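How does a toaster know when to stop?

Short answer: it doesn't. A toaster has never seen a piece of toast in its life. It simply gets very hot and then gives up after a while, a bit like your uncle at the beach.

Inside each slot are thin wires. Electricity has trouble squeezing through them, and all that struggling makes heat, enough to turn the wires orange. The heat dries the outside of the bread and then browns it. Scientists call the browning the Maillard reaction. You can call it breakfast.

Two slots is the usual number, which suits families of two and starts arguments in all the others. 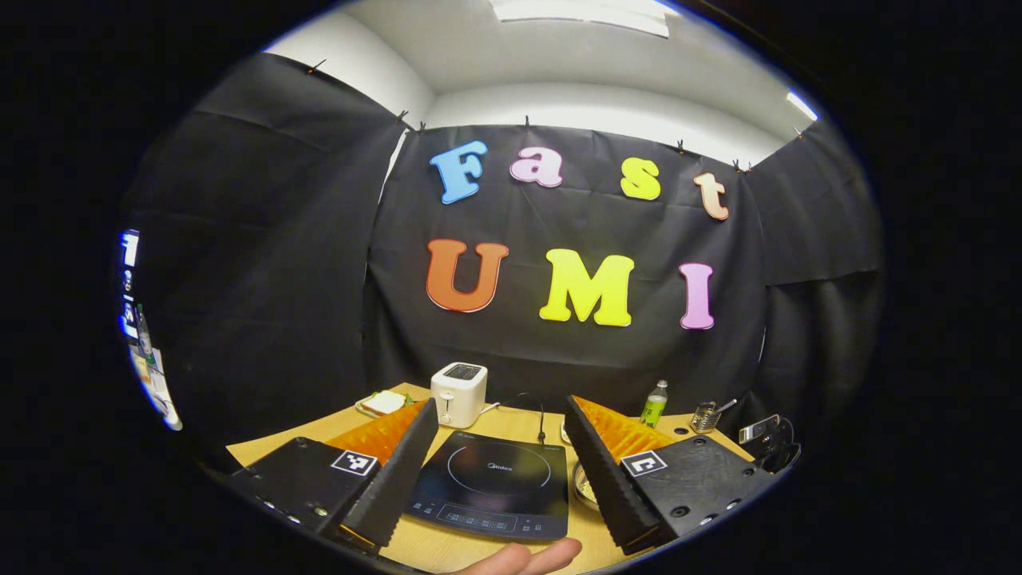 Gholamreza Rashti, writing in from Moura, wants to know why the second round always comes out darker on the same setting. Good question, Gholamreza. Many toasters use a timer, and the slots are still warm from round one, so the new bread gets a head start. Turn the dial down a notch.

An induction cooktop is sneakier. It uses a magnet trick to heat the pan itself, and the glass only warms up because a hot pan is sitting on it — so it can still burn you. Keep your fingers off, and ask a grown-up before you cook anything.

Bread laid straight on the glass will stay bread. We tried it for 49 minutes.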